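Deckhand wanted, Trunau harbour
Posted 2026-01-16

Piverer Sea Angling runs day and half-day trips out of Trunau for groups and single anglers. We need a deckhand for our second boat, the Nicholas, to start in March and work through to the end of the season.

The work
You will set up rods and reels before each trip, cut bait, help beginners with casting and knots, net and unhook fish, and wash down the deck when we are back alongside. On rough days there are no trips and you will be mending tackle in the shed on Wimotent Quay.

Pay is 121 a day on trip days and 70 on shed days, paid every second Friday. Tips are shared equally between skipper and deckhand. 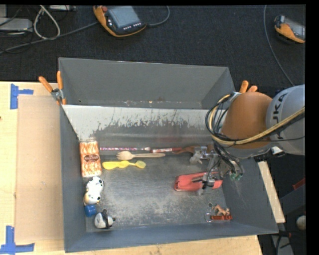 What we ask for
You must be able to swim, lift a full fish box and be on the quay by half past five in the morning. A sea survival certificate is needed before your first trip. If you haven't got one we will book the course and pay for it. Experience with bass and cod fishing is useful but we can teach you.

How to apply
Write to Piverer Sea Angling, Wimotent Quay, Trunau, with a short letter and a phone number. Please say which days you can't work. Trial days will be held on board the Nicholas, and these are paid at the full trip rate.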